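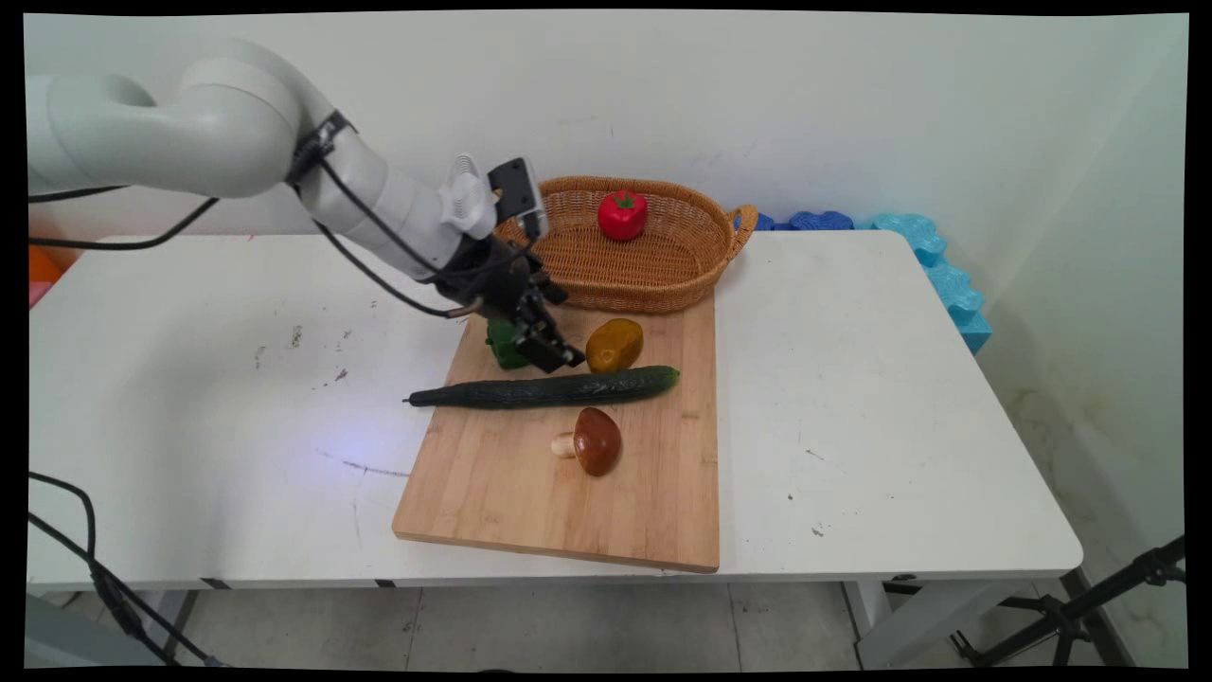

Bamboo board with cucumber, potato and green pepper; wicker basket behind.

Bamboo board and wicker basket: what can stay out on the counter?

Posted by frota_24, December 2025
7 replies · 5 shares

I keep produce on a bamboo cutting board with a wicker basket behind it, on a white table. Usually it's cucumber, bell peppers and a potato or two. Since August the board has had a slight bow along the strips, and the cucumbers go soft at one end before I use them. Kitchen sits at normal room temperature. Is the board the problem, or the storage? And should the peppers be in the basket or in the fridge?

pleno_kitchen
Two separate issues.

Board: bamboo bows when one face takes up more moisture than the other. Washed produce left lying on it will do that, and so will drying the board flat. Wipe both faces, stand it on edge for 24 hours, then apply food-grade mineral oil to both faces and the edges. If it still rocks, sand the high side with 300 grit only to smooth it — sanding will not remove a bow.

Produce: potatoes go somewhere dark and ventilated, unwashed. Light turns them green. Whole peppers keep longest dry in the crisper drawer. Cucumbers dislike real cold, so use the door or the warmest shelf and eat them within 5 days or so.

lattonbasket
wicker is fine for peppers if you eat them fast. I line mine with a cloth. never had a board bow but mine is maple

Unent
Agree on the oil. One addition: don't leave cucumbers next to ripe tomatoes or bananas. Ethylene yellows and softens them. Peppers are much less sensitive. For the basket, brush it out dry and keep it off a damp surface — wicker molds from the underside first.

Related
Removing onion smell from bamboo
Can a bowed cutting board be flattened?
Storing potatoes without a pantry
Cleaning a wicker basket with a loop handle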